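Household Economics, evening course
Handout for week 9: Storage at home, and what the date on the label means

Please read this before we meet on Thursday. The first part repeats some things from week 3, but several of you asked for them on paper.

1. Two kinds of date

On packed food you will find one of two dates. "Use by" concerns safety. It stands on fresh meat, fish and some ready meals, and after that day the food should not be eaten, even if it smells good. "Best before" concerns quality. After this date the food may be a little dry or pale, but it is normally still fit to eat if it was kept as the label asks.

In the survey we made for this course, 383 households in Joltach filled in the form. Almost half of them treated both dates in the same way and threw the food out. I find this a pity, for the purse most of all.

2. After opening

The printed date is valid for a closed pack. When the pack has been opened, you must look for a second line, often in very small letters: "once opened, keep cool and use within ..." Write the day of opening on the lid with a pencil or a piece of tape. It is a small habit and in my own kitchen it took a long time before I did it regularly.

Sauces with much vinegar, salt or sugar keep longer than sauces with cream or egg. Ketchup and mustard belong to the first group, and many people keep them in the cupboard. The label usually advises the refrigerator, and in a warm kitchen I would follow it.

3. Fruit

Some fruits go on ripening after they are picked – bananas, pears, peaches – and others do not, such as strawberries, grapes and all citrus. The ripening ones give off a gas (ethylene) which makes their neighbours ripen faster too. So bananas should lie apart from other fruit, unless you have a hard pear and want to hurry it.

Strawberries are washed just before eating and not earlier, as water on the skin invites mould. Oranges stay good for a week or more in a cool room, but a cut orange must be covered and put in the refrigerator.

4. Exercise for home

Choose one shelf. Write down every product, the type of date and the day it was opened, if you know it. Mark what you would have thrown away before this course. Bring the list with you. Participants from the Tandier group may work in pairs.
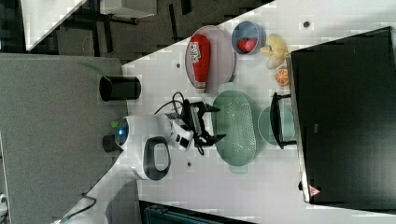
Ketchup in its bottle: section 2 applies.
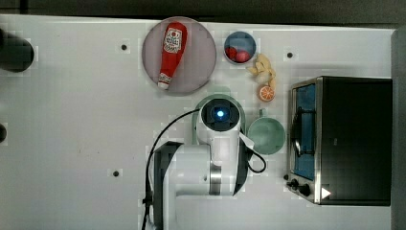
Koen Postma wrote in the margin of the draft that the exercise is too kind, and that people should also put down what each product cost, or they will not remember any of it by October. I have left the price column optional. Who wants to fill it in can use the back of the sheet.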